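Housekeeping Practice, Unit 7: Resetting a lounge
Nisbridge course handout, March

7.1 Scope
This unit covers the seating area of a furnished let: sofa, throw pillows and the floor in front. Time allowed is 15 minutes. Kitchens are in Unit 22.

7.2 Order of work
Clear the floor first. Pillows found there are shaken out before they go back on the seat. Brush crumbs from the seams between seat cushions, then wipe the backrest from the top down - headrests, panels, seat. On tufted panels use a soft brush in the dimples.
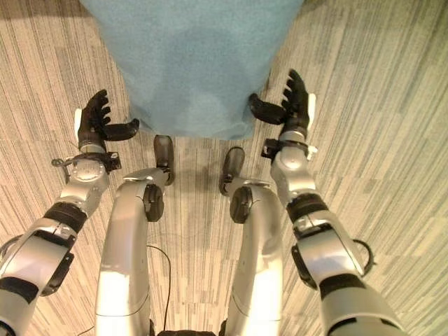
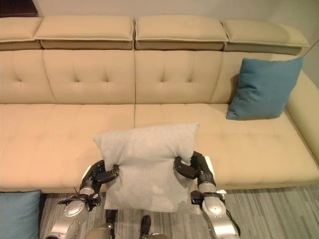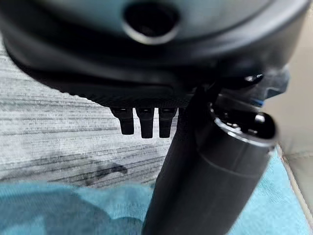
Where does a throw pillow go on a sofa with one rounded armrest?
In the back corner beside the armrest, resting against the backrest. A second pillow of the same colour goes at the opposite end.

7.3 Finish
Plain pillows stand square, with the zip downwards. Creases are smoothed by hand - do not iron covers in place. Record any stains on the Halim sheet before leaving the room.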